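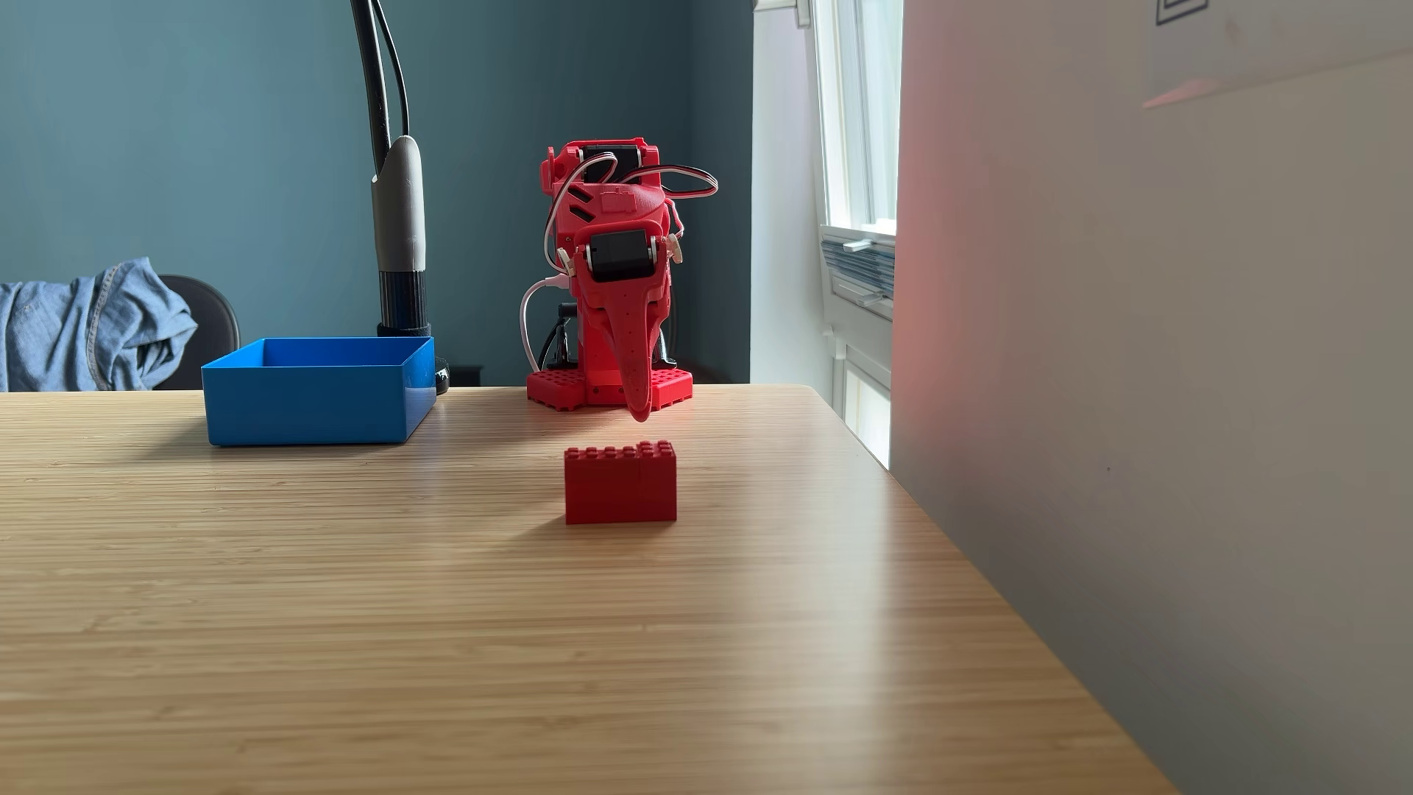

Block on the desk in front of the arm, blue bin to the left.

June, desk layout for the brick sorting bench. Purpose of this page is to fix where the bin, the block and the lamp live so that Lionel and I stop getting different setups.

Block: red bricks stacked into one rectangular piece, studs up. Logged as Horgan 2087. Press the bricks fully home before use; a gap at a seam changes the height and the finger position has to be redone.

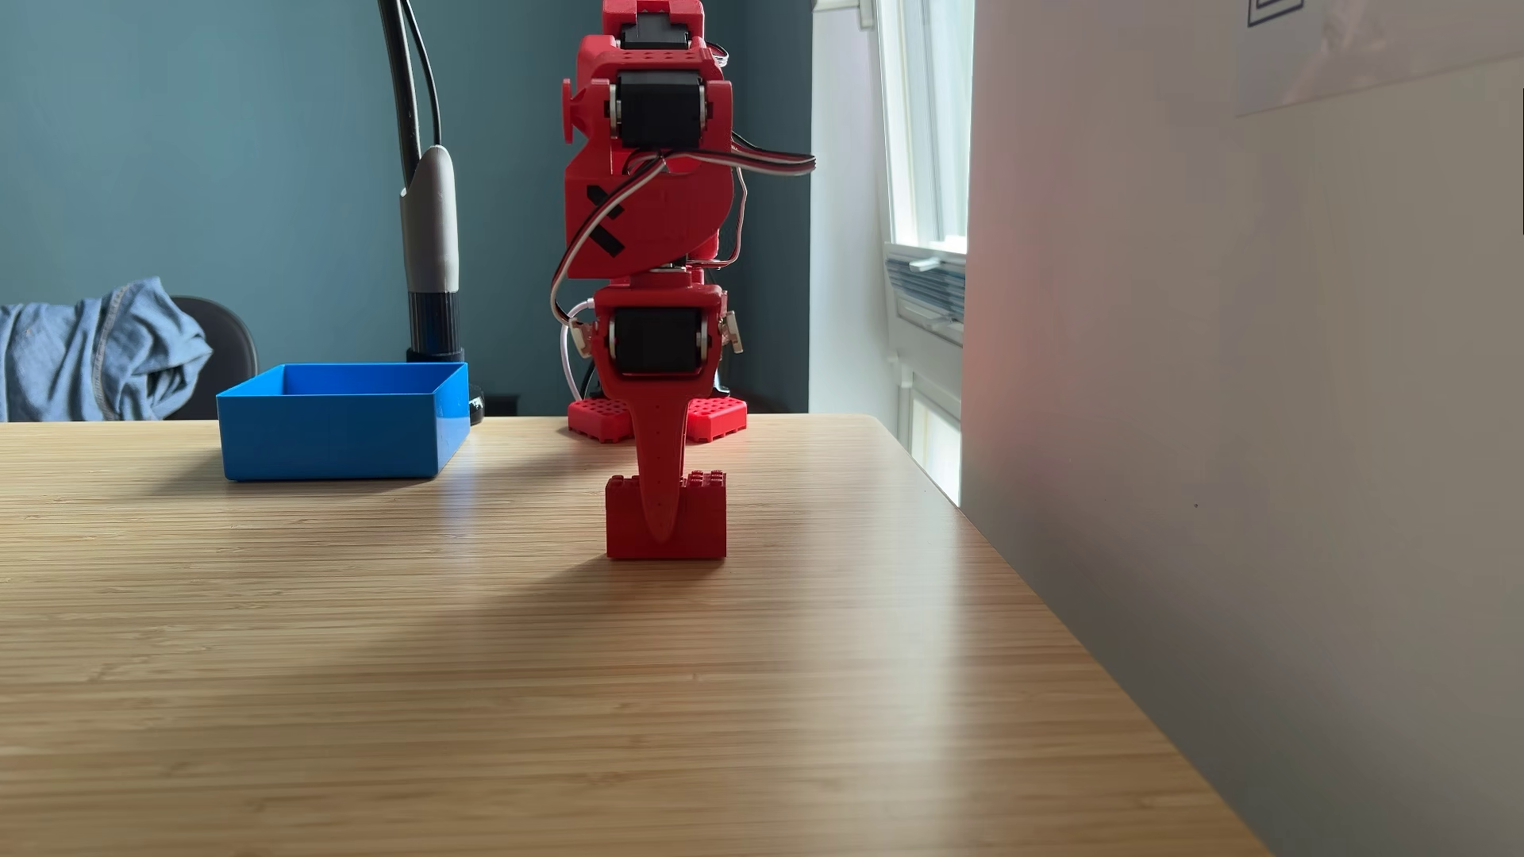

Fingertip at the top of the block, studs to either side.

Bin: blue, straight walls, open top. Keep it on the left half of the desk, in front of the lamp. Didier Brunet wants the Plimier tray back because it is shallower. I would keep the bin — the walls are easy to line up by eye and it wipes clean.

Lamp: leave the base alone and adjust at the flexible section only. Shadows on the wood are soft at the present setting, good enough for Makska.

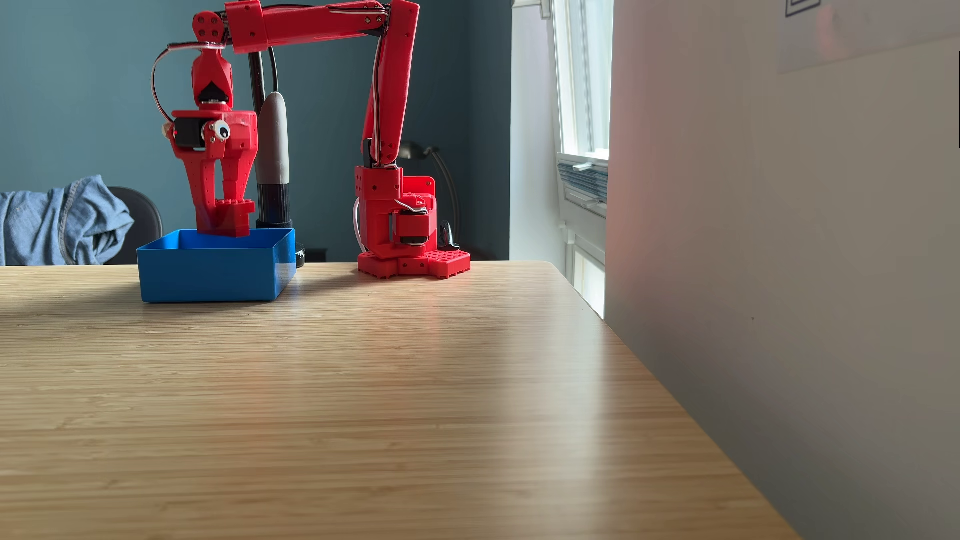 Block held at the rim of the bin.

Rim clearance is the number to watch. Spec is 4 mm, measured from the underside of the block. Lionel Delaunay to check it with the steel rule at 200 mm from the desk edge, 2 readings per position, and write both down even if they agree.

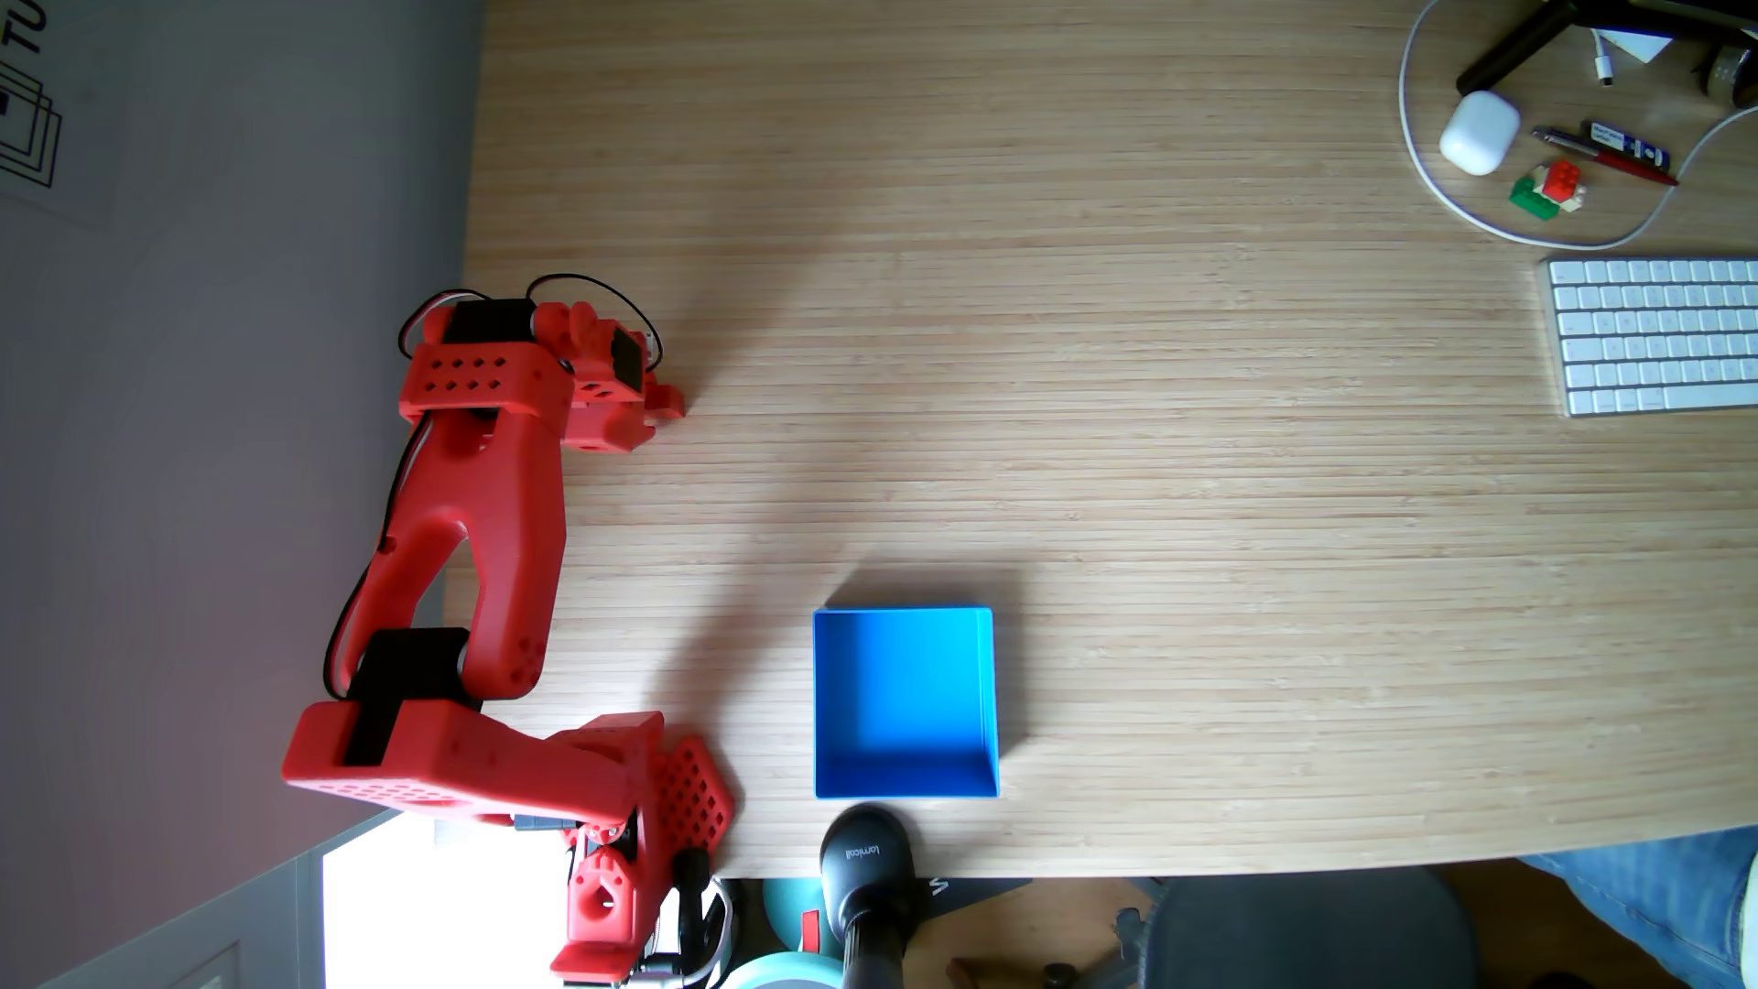 Spare bricks stay in the upper right corner, by the keyboard. Pens and cables can share that corner for now, but nothing goes between the bin and the arm. Clevmont order for more red bricks still open.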